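Teaching a robot to tidy up, one paperback at a time

I spent Wednesday afternoon at Troltedix in Wetisthorpe, picking up books with a gripper in my hand, and I have to say it's a lot more fun than it sounds!
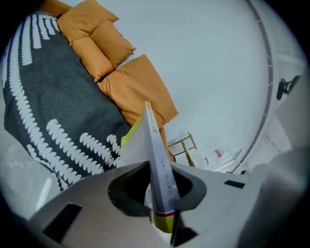

How it works

You hold the gripper yourself, squeeze, and move the thing where it ought to go (a thin paperback, in my case, over by a sofa with mustard-orange cushions and a very nice knitted blanket). The camera on the tool records what your hand does, and the robot learns from that later on. No joystick, no code. Gunvor Fjeld, who runs the sessions, told me they want 3,000 recordings before December and had 200 when I walked in, so they're happy to have anyone with a free hour and a steady wrist.

Mine wasn't so steady. I did 39 tries and Gunvor threw out 3 of them, all for going too fast. "Move like you're carrying soup," she said, and after that I slowed way down and got into a kind of rhythm with it.

What happens next

The recordings go to Anouk Dekker's group, who do the training part on a robot arm they call Parex. I asked if it would end up grabbing books the way I do, bad habits and all, and Anouk said yes, a bit, which is why they want lots of different people. Left-handers especially!

Sessions run in the afternoons through December, and you can just turn up at the front desk and ask for Gunvor. Wear short sleeves if you can, as my cuff kept catching on the handle.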